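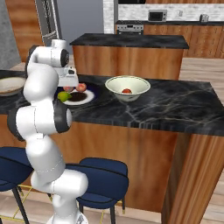 A robotic arm over a kitchen island with a dark marble countertop (computer rendering).

Print this release
E-mail this release

"The Lighthouse Ledger" Comes Home on Blu-ray and DVD

Monday, November 18, 2024 – Skeluneck Home Video will release "The Lighthouse Ledger" on Blu-ray and DVD this November, giving viewers a second chance to work out who took the money. Most of them missed it the first time.

Synopsis: A tax auditor is sent to the island of Plarkuritz to find out how a lighthouse with no boats to warn has run up 366 electric bills. The locals are friendly, the soup is terrible, and the ferry home keeps getting canceled. By the second night she has a suspect. By the third she has 14, and one of them is the goat.

The Magaña Pictures comedy-mystery played in 24 theaters last spring and ran for almost two weeks in a few of them. The studio calls this a limited release. It was certainly limited.

Special Features:
• Commentary by the crew, who disagree about the ending
• Deleted scenes, including the longer soup scene
• "Building a Lighthouse Indoors" featurette
• Trailer

A numbered steelbook edition of 2,382 copies comes with a fold-out map of the island – not to scale, and missing the harbor. It is sold only through the Jatow online store.

Recent releases
Jatow Adds Skeluneck Back Catalog
"Goodnight, Sergeant Plum" Arrives on DVD
Magaña Pictures Sets Winter Slate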